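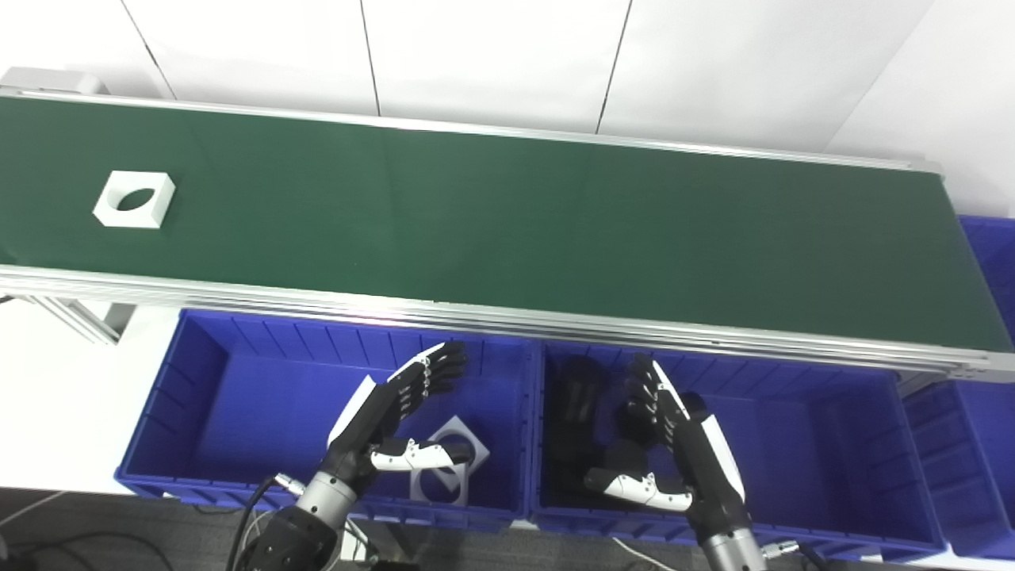
Minutes, teaching session review, Gerkalcombe workshop
2024-07-12

Present: Celeste Zúñiga (chair), the Tredell pair, two from Achari, the Tallstead contingent (one person and a laptop), minutes by the usual hand.

1. Minutes of the last meeting
Agreed, after the word "disaster" was changed to "setback" in item 4.

2. Where we are with the belt task
The task is still the white square blocks with the hole through the middle: bin to belt, by remote control, both arms driven by one person wearing the gloves. The target is 300 good recordings before Tallstead will train anything on them. Tallstead would have liked 4000 and said so again. The chair said Tallstead was welcome to come and wear the gloves.

Achari asked whether a block has to lie flat on the belt to count. Yes, flat on the green. Leaning on the side rail is a fail, however artistic.

3. Blocks in the bins
Long discussion. A block flat on the floor of a blue bin is hard to get a finger under, and a tilted one against the wall is easier, so drivers have been tilting them beforehand. Tredell called this cheating. The drivers called it preparation. Agreed that we want both sorts in the recordings, and that whoever sets up writes down which sort it was. The sheet is on the clipboard and has been since December, in excellent condition owing to lack of use.

Tredell also pointed out that people drive the hands in with the fingers pointing up, then hover while they think. The robot will learn the hovering. Drivers to do their thinking before pressing record.

4. Gloves
The left thumb drifts. After nine minutes or so of continuous driving it — sorry, Celeste wants this exact: after 9 minutes of driving it needs setting to zero again. Until Achari mend it, stop and reset at that point, even if it is going well. Especially then, said Achari, without elaborating.

5. Handing over between arms
Tallstead asked for recordings where a block is passed from one hand to the other before it goes on the belt. Tried twice last week. The first went on the floor. The second also went on the floor, but more slowly, and was felt to show promise. The chair ruled that passing waits until the plain version is done. Tallstead asked for their disappointment to be minuted. It is minuted.

6. Failed attempts
Do we keep them? Tredell say keep, labelled. Tallstead say keep only those where the driver recovers. Not settled. Nothing to be deleted meanwhile, including the one with the singing.

Actions
Achari: left thumb.
Tredell: a page on what counts as a pass, 2 sides at most.
All drivers: fill in the sheet.
Celeste: ask again about a chair that goes low enough for the driver.

Next meeting to be fixed once the thumb is.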